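Long table for a spare room: how deep, and how do I stop it sagging?

Posted by Berenice Zamudio in Home and Workspace, 12/06/2020
Viewed 1249 times

We have a narrow back bedroom that we want to use for sewing, model kits, and the odd bit of mending. I would like one long table down the middle of it so two people can work from either side. The room is long enough but not wide, so depth is the problem. A ready-made one from Reduvley is 616 mm deep, which seems mean for two people facing each other, but anything wider makes it hard to get to the window.

My other worry is sag. My sister's table was a single sheet of board on two trestles and it dipped in the middle within a year. I have £300 to spend including legs. I can drill and saw but I haven't got a workshop.

So far I have settled on these points:

A plain top in a mid colour. I had a white table before and could never find white thread or small white parts on it.
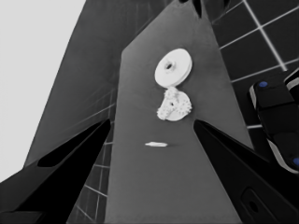
No drawers under the top. I bang my knees on them.

Legs that come off, as the stairs have a tight turn at the landing.

Has anyone done something similar, and what depth did you end up with? 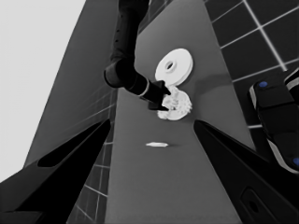 Jitendra Shukla
Regular member, Woodwork and Furniture

616 mm is fine if you sit diagonally and not directly opposite. If you both want to spread out a pattern at the same time it isn't fine, and no amount of tidying will help. Measure the room, then take off a chair's depth plus space to get up on each side. What's left is your table. Most people start with the table and end up climbing over things.

For the sag, thickness matters more than anything. An 18 mm board on trestles at the ends only will dip over a long span, whatever it is made of. Two ways round it:

Put a third pair of legs in the middle.

Screw two lengths of planed timber on edge along the underside, set in a hand's width from each long side. Stop them short of the ends so the legs can bolt on. They also give you something to clamp a lamp to.

I would do the second one. Drill pilot holes, and check your screw length twice before you start — I have put one through the top.

Bolt the legs with threaded inserts if you plan to take them off more than once. Wood screws into board will strip.
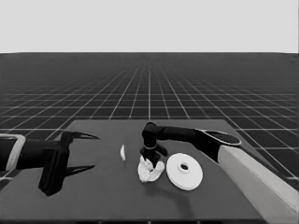

Would a second-hand door work as the top? — Yolotzin Cuevas

A solid flush door will do, and they are often cheap. Hollow ones are too weak at the middle for a clamp or a sewing machine. Knock on it before you pay. You'll have to fill the holes where the handle was. — Jitendra Shukla

Ezequiel Valdovinos
New member

just get the Nosta one, we have two pushed together and they've been ok. bit of a gap where they join. pins go down it

Eino Harju
Member, Flooring and Decorating

Agree with the timber underneath. Two things to add.

Check the floor first. In an old house a long table will rock even if you build it perfectly. Adjustable feet cost very little and are easier than packing with card. Set the two ends level, then bring the middle up to meet them if you have middle legs.

On the colour, grey is a good choice for small parts. Go for matt. A gloss finish throws the ceiling light straight back at you, and in a narrow room you can't move the lamp far enough to avoid it. I used an eggshell paint and it marked where I slid boxes along it, so I put two coats of clear matt varnish over the paint in September and have left it alone.
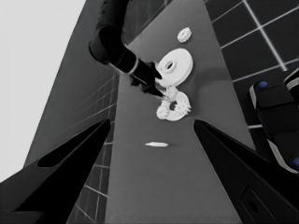
Long grey top, straight along both sides.

If you buy the board cut to size, ask for the long edges to be lipped. Kutham did mine at the counter. Raw edges catch on fabric, and sanding them only helps for a few months.

Berenice Zamudio
Thank you all. I've measured again and can go to 700 mm if we use stools and push them under. Going with the timber battens. Will ask about the lipping when I order.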